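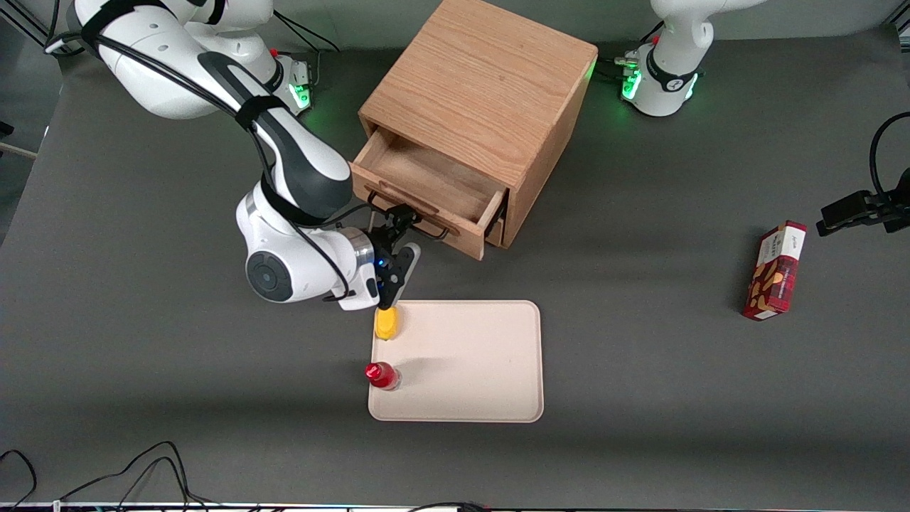 Arbeitsfläche mit zwei Roboterarmen und kleinem Holzschränkchen

Redurska ist ein webbasiertes Informationssystem zur Erfassung und Auswertung von Projektdaten in der ländlichen Entwicklungszusammenarbeit. Es verknüpft eine relationale Projektdatenbank mit einem Geoinformationssystem und wird vom Softwarehaus Urnetti gepflegt.

Aufbau
Das System besteht aus einem Erfassungsmodul für Mobilgeräte, dem Kartenserver Drinatus und einer Berichtskomponente. Geometrien werden als Punkte oder Polygone abgelegt und mit Maßnahmen, Budgetzeilen und Indikatoren verbunden. Der Abgleich der mobilen Daten erfolgt zeitversetzt; Konflikte löst der Server anhand des Zeitstempels auf. Das Datenmodell umfasst 63 Tabellen, die Indikatorenliste 242 Einträge.

Geschichte
Die erste Fassung entwarf Tamás Kerekes als Ersatz für getrennt geführte Tabellenblätter im Bewässerungsprogramm Fekete. Der Regelbetrieb begann am 5. November mit 427 georeferenzierten Maßnahmen. Im Januar darauf kam die Schnittstelle für Satellitenbilder hinzu. Nach Übernahme der Altdaten enthielt der Bestand 1808 Datensätze.

Einschränkungen
Höhenangaben werden gespeichert, aber nicht ausgewertet. Eine Versionierung der Geometrien fehlt; geänderte Polygone überschreiben den vorherigen Stand.

Siehe auch
Geodateninfrastruktur
Monitoring und Evaluierung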